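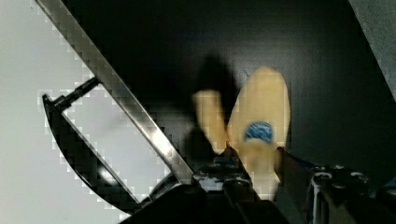

Ticket: the table-clearing job stalls on soft items. The arm picks them up, then reports an empty grip and stops between pick and place. Hard items on the same table (mugs, plate, bottle) go through the same job without the stall. The wrist camera is no help to the grip check as it is set now. The tan piece with the round blue patch is plainly between the two fingers, with one lobe going off to the upper left and a bigger one standing up beside it, and a piece held like that still gets logged as empty. We need to know if this is a setting we can change or a limit of the hardware. If it's a limit we will take soft items off the job list.

**Opened:** Sunday, April 26, 2020
**Site:** Milošević Street test kitchen
**Job software:** Usanar, table-clearing profile
**Gripper support:** Gastton
**Priority:** normal
**Status:** open, workaround in place

## What happens

1. Job starts, arm goes to the item and closes.
2. Item leaves the table.
3. Usanar reads finger width, decides the fingers are shut on nothing, sets `GRIP_EMPTY`.
4. Arm holds position for 30 seconds and waits for someone to clear the fault.

Clearing the fault opens the fingers, so the item falls wherever the arm happens to be. Over a bare stretch of table that's a nuisance. Over a cup it means moving the cup and starting over.

## Numbers

The log since January has 1,723 pick attempts across all items. 594 of them ended in `GRIP_EMPTY`. I went through the faults by item type and most are on soft goods. The rest are real misses, mainly small round things that got pushed away as the fingers closed.

## Tried so far

**Lower width threshold.** Default is 4 mm. Below that the soft items pass, but so do the real misses, and the arm then carries nothing to the bin and marks the job done. Put it back to default.

**Slower close.** No change in the fault rate. Jobs take longer.

**More closing force.** Made it worse. The item squeezes flatter and the width reading drops further.

**Grab at the thick end.** Better when it works. The planner picks its own grab point from the overhead view and I can only bias it. With a peel it often goes for one of the strips.

**Clean fingers, recalibrate zero.** Zero was slightly off and is corrected. Fault still there.

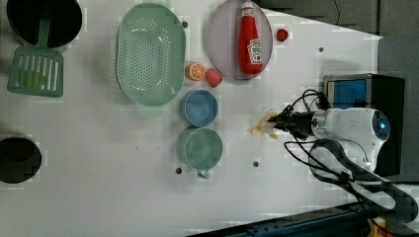 *Table layout for the soft-item run: banana peel in the gripper, mugs, colander and ketchup bottle still out.*

## Reply from Gastton support

> The behavior you describe is expected with width-only grip detection. Please confirm whether motor current is enabled as a second signal in the Usanar profile. On older profiles it is off.

## Follow-up

Current was off. Turned it on with the suggested values and ran the peel again, same layout. Faults on the peel went down a lot. Thin cloth still trips it now and then - I think there's just not enough material between the fingers for either signal to see.

Side effect: the grip check now takes longer at each pick, and the mugs don't need it. Asked Gastton if it can be set per item. They say it can in the Odmont release, which we don't have yet.

## Workaround until Odmont

- Current signal on, default width, default force.
- Peels and sponges stay on the job list. Cloths come off.
- Keep cups and pots out from under the path to the bin where possible.
- If `GRIP_EMPTY` comes up, look at the gripper before clearing it. If it's holding something, jog the arm to the bin first, then clear.

## Question from the kitchen side

They asked on this ticket if the arm can be left to clear up by itself after lunch. For mugs and plates already on the table, with somebody in the room, yes. For a full table with scraps on it, no. A person still has to step in too often for it to save any time, and the arm is slower than a person even on a clean run. Lying bottles are OK. Nothing has been tested with liquid left in the cups and I would not start with that unattended.

Also asked: can it rinse. No, there's no profile for that and it's outside this ticket.

## Still open

- Retest cloths on Odmont.
- Ask Gastton if the wrist camera can be used as a third check. The held item is in view after the fingers close, so the information is there.
- Shorten the fault hold. Waiting on a safety answer before I touch it.

Leaving the ticket open until the cloth retest is in.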